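The ferry, the railway and the deal I can't stop reading about

November 2022

I have been boring everyone at home with this, so the blog can have it instead. The Jincombe harbour agreement is finally in force, and I think it is the most interesting thing to happen between two small neighbours in years!

If you haven't followed it, the short version goes like this. Jincombe has the deep water. Stallolmont, over the hills, has the mines and no coast at all. For as long as I've been reading the papers, Stallolmont's ore has gone out the long way, by lorry through a third country that puts up its transit fee whenever it feels ignored. In July the two governments signed a lease on three berths at Jincombe, plus the right to run sealed trains down the old valley line. The line is 741 kilometres from the mine head to the quay, and most of it was already there, rusting quietly under the brambles.

What I love is how dull the text of it is. I read the whole thing over two evenings (with a lot of tea) and there is hardly a grand word in it. It is all about axle loads and who pays for the signal boxes, and what happens to a wagon that breaks down on the wrong side of the border. There's a whole annex on weighbridges. Compare that with the friendship treaty the same two capitals signed before it, which had plenty about brotherhood and hasn't moved a single tonne of anything.

The other part people skip over is the staffing clause. Stallolmont gets to post 300 of its own customs officers inside the port, in their own uniforms, working under Jincombe law. That's a big thing to ask of a country that has always been touchy about its harbour! There was a march against it in the summer and I can see why. A lease is a lease, but a foreign flag over a shed on your own quay feels like something else, even if the shed is small and the rent is good. 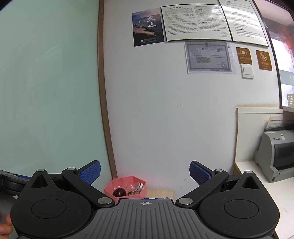

Then there is the neighbour who lost out. Vovmont has been collecting those transit fees all this time and it isn't pleased. So far it has held up lorries at the border and sent a stiff note, and last week it announced a new scheme for a port of its own at the mouth of the Lui, which silts up every winter. I don't believe in that port for a minute, though I do believe in the lorry queues, which were reported at 1,550 vehicles on the worst day. Those are drivers sleeping in their cabs with fruit going off behind them, and none of them had a say in any of it.

A reader wrote in after my last post to say I was being starry-eyed, and that small countries only swap one landlord for another. Fair point, and I've been chewing on it. Stallolmont will depend on Jincombe now instead of Vovmont. But it keeps the road as well – the lorries haven't stopped for good – and having two ways to the sea gives you a bit of a voice when either one of them gets greedy. Jincombe knows that too, and I'd guess it is why the rent is fixed for so long.

I do wish somebody would publish the train timetable. The first ore service is supposed to run before Christmas, and I would dearly like to know whether the passenger coaches that were promised in the side letter are coming or whether they've been quietly dropped. There's a station halfway down the valley with a newly painted sign and no trains at all. If you live anywhere near it and you hear a whistle, please leave me a comment!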